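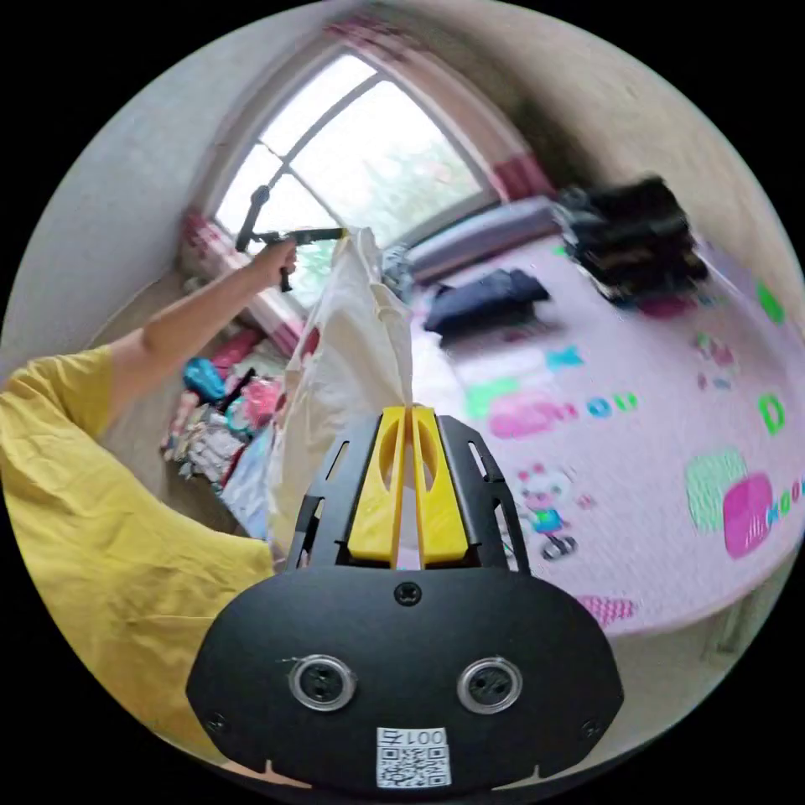
Figure 3. Bedroom

Section 3: Adding an apartment to Fimora

This section covers how an owner adds a vacation apartment to the Fimora booking calendar and opens it to guests. The steps apply to the owner version revised Feb 27, 2020. If your screens look different, update the program first.

Before you start

Have the street address, your floor plan and your house rules at hand. You also need the owner code printed on your Kastimus welcome letter. Owners with a single apartment in Drundham can skip the part on linked units.

Create the listing

1. Sign in and open Apartments.
2. Select Add New. The program gives the apartment a listing number, for example 1031. Write it down. It appears on every invoice and cannot be changed later.
3. Enter the street address. The house number goes in its own field.
4. Enter the number of bedrooms. A sofa bed in the living room does not count as a bedroom. List it under Extra Beds.
5. Enter the maximum number of guests, children included.
6. Type the description. The first 40 words are shown in search results and the rest appears when a guest opens the listing.
7. Select Save Draft.

Note: A draft is not visible to guests. You can leave it and come back to it as often as you like.

Set prices and stays

1. Open the draft and select Rates.
2. Enter the nightly rate for the low season. It starts in November unless you change the season table.
3. Enter the high season rate.
4. Set the minimum stay. The default is 2 nights.
5. Enter the cleaning fee, or enter zero if it is included. Do not leave the field blank.
6. Check the sample total at the bottom of the page.

Caution: A new rate takes effect as soon as you save it. Bookings already confirmed keep the old rate, but open requests do not. Answer open requests before you change a price.
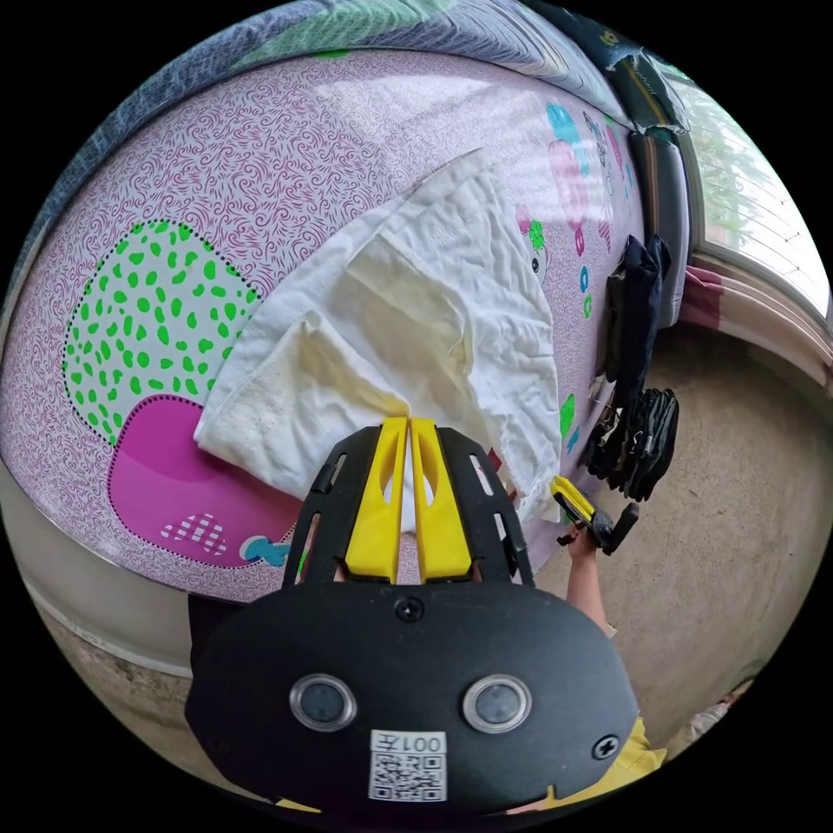
How do I block dates for my own use?

Open Calendar, select the first and last night, and choose Owner Stay. The nights turn gray and guests can no longer request them. No cleaning fee is charged for an owner stay.

Linked units

Use this part if two apartments in the same house can also be rented together, as in the Antoniadis house plan supplied with the program.

1. Create each apartment as its own listing.
2. Open the first one and select Link.
3. Enter the listing number of the second.
4. Enter the rate for the combined stay.

When one apartment is booked, the combined stay is closed for those nights. The other apartment remains open.

Caution: Do not link units that share a bathroom. Use the Shared Rooms setting for these.

Publish

1. Select Preview and read the listing as a guest would see it.
2. Check the arrival and departure times.
3. Enter your owner code and select Publish.

The listing appears in search the next morning. If it is still marked Draft after that, a required field is empty. Fields that need attention are marked in red on the Details page.

To take a listing down, see Section 4, Pausing and Removing.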